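Number Board and Table Items: Data Card

Version notes, contents and rules of use
Prepared by Orla Brennan, checked by Kane Tamihana

Summary

Purkine is a small collection about early counting toys and how they are put back in order on a table. The main item is a wooden number puzzle with printed numerals and printed pictures. Other things share the table, so that the puzzle is never alone on it. The collection has 200 clips and a short text note for each clip. The first part was collected in April, and the notes were corrected later, when we agreed on the names of the items.

English is not the first language of most people who wrote the notes. We tried to keep the words simple and the same everywhere. If a sentence looks strange, please tell us and we will repair it.

Items on the table

1. Number puzzle. A flat wooden tray with rows of tiles. The numerals 1 and 2 are at the left of the top row, and the row with 6, 7, 8, 9 and 10 is the third. Between them there is a row of pictures that starts with a small red car. In the notes it is always called "number puzzle", also when some tiles are out of it.

2. Lock box. A wooden box for practicing with fasteners. It stands at the back of the table. Some early notes call it "busy box" or "door toy". These names mean the same item.

3. Red bowl. It also stays at the back. It is not a target for tiles. If a note says that a tile goes into the bowl, it is an error of the note.

4. Clear plastic bag. The bag material is thin and changes shape easily, so please do not use its outline to compare one clip with another. We write "bag" for one or for more.

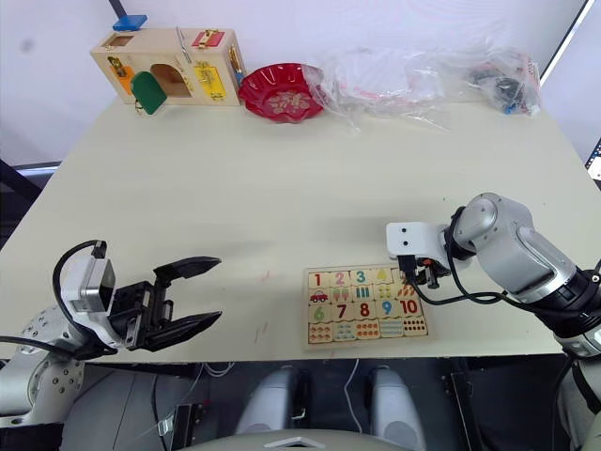

How the notes are written

Each note has a first line with the activity and a second line with the condition of the puzzle. The activity line uses a verb and an item, for example "return tile" or "straighten tray". The condition line uses one of these words:

full: every tile is seen in its place
partial: one or more places are seen empty
hidden: something covers a part of the puzzle and we cannot decide
unknown: the annotator had a doubt of another kind

We ask annotators to prefer "hidden" before guessing. The upper right part of the puzzle is the most difficult. In the first version it was often marked "full" only from habit, and Kane changed 10 of these notes to "hidden" after a second look.

A tile is named by its numeral when it has one. A picture tile is named by the thing printed on it: "car tile", "carrot tile". For the tile with cones we had a long discussion. One person wrote ice cream, another wrote ice pops, and both were reading the same small drawing. The agreed name is now "ice tile". It is not a beautiful name, but it can be searched.

The bottom row has its own difficulty. The tiles with dots look similar when they are small, and a count made in a hurry is often wrong. We therefore write "dot tile, bottom row" and do not give the number of dots. Users who need this number should make their own annotation from the clips.

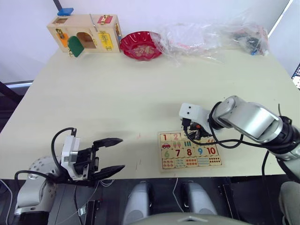
Left and right in the notes are from the point of view of a person who reads the numerals in the correct direction. "Back" means the side of the table near the wall, and "front" is the opposite side. We do not use "up" and "down" for places on the table, only for lifting and putting.

A tile is called "loose" when it lies on the table outside the tray. A tile that lies crooked over its place is called "not seated". These two words were mixed in the early notes. Most are corrected, but around 2 in each folder may still be wrong.

For the box, the words are "door open" and "door closed", with the color of the door when it can be seen. A latch is only described if the activity touches it.
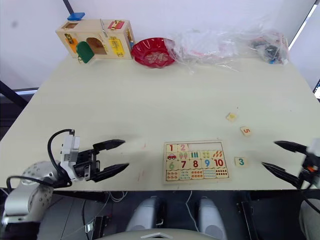
The order of the tiles on the table is free. The notes do not say that a tile nearest to the tray should go first, and users should not read such a rule from them. The position of the items at the back is also not a label.

Folder structure

clips/ the recordings, one per activity
notes/ one text file for each clip, same name
names.txt the agreed item names and the old names
changes.txt corrections, newest on top

Known problems

The words "tile" and "piece" are both used in the notes. They have the same meaning.

The McPhee spelling list was used for colors, but "gray" is still written in two ways.

Two notes describe a tile as "pink or red". We left them like this.

Corrections

Please write the name of the note file, the old sentence and the sentence you propose. Orla collects corrections for the item names and Kane for the condition words. Changes to names.txt are made together with the Enance group, who use the same list for their own toy shelf, so these can take longer.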